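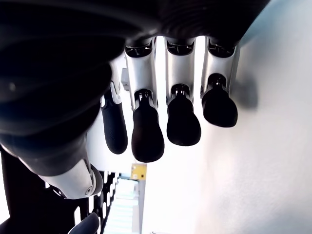 1. The Rerncombe, Saturday, late show

Fatima Pillay got in with six minutes to spare. Wet coat. No popcorn, the line was crazy. Screen two, row G, notebook on her knee and the pen already dying.

The movie was called Plometness. A comedy, supposedly. Two sisters inherit a ferry. She had 438 words to file by midnight and no opinion yet.

By the half hour, one laugh. Hers. At the wrong place, probaly.

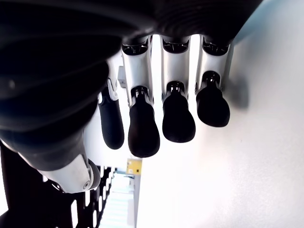 Olaia Moya, two seats down, whispering: it gets better once the ferry sinks. She'd seen it at Bainbridge in November, with the old ending.

"What old ending?"

"They sell it. Walk off. No kiss, no song."

There was a song now? Fatima wrote SONG?? and underlined it. On screen the younger sister was yelling at a goat. Good goat. Best thing in it so far.

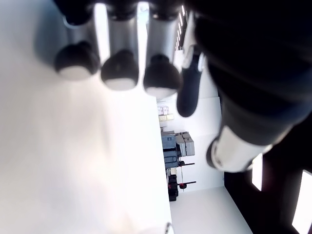
Then the ferry went down, slow, in one long shot, and the two of them stood on the dock in there nightgowns and didn't say a word. The whole row stopped chewing. Fatima forgot the pen.

And then the song. Oh no. All the way through, three verses.
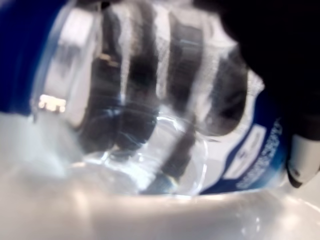

2. The lobby, after

Fifteen minutes to get out, 37 to deadline. She typed standing up, by the coat rack. Deleted it. Typed again.

"So?" said Olaia.

"Great movie. Stops 100 seconds before they do."

"Put that."

She put that. Then the goat, a whole paragraph on the goat. Phone at four percent. She hit send and went to look for a bus.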